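Notes for week 5 — cotton, from boll to shirt

Okay, so last week I ran long on spinning and we never got to dye. I'll go quickly here, and if you want the slow version it's in chapter 2 of the Zelenák reader (start at page 182, skip the tables).

Plain cotton doesn't grab color all that well on its own. It has a waxy coating, so the mill scours it first, then usually bleaches it. Only then does it go in the dye bath. Reactive dyes are the big ones for T-shirts! They bond with the fiber itself, and that's why a decent shirt stays bright for years.

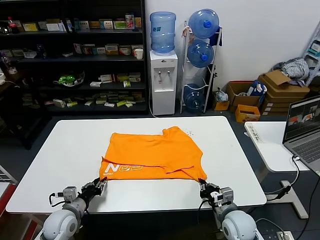 *Orange T-shirt with white lettering, laid out on a table.*

Printing is a separate step. White ink on a bright shirt has to be pretty opaque or the base color shows through, so printers often lay down a first coat, flash it with heat and print again. Plastisol sits on top of the knit — you can feel it with your thumb. Water-based ink soaks in and feels softer, but it's fussier on dark cloth.

For next time, read the Dastby mill case (it ends on page 301) and bring one old T-shirt you don't mind cutting up. Check the label for the fiber content before you leave home. We'll be pulling threads and doing the burn test, so tie your hair back, please!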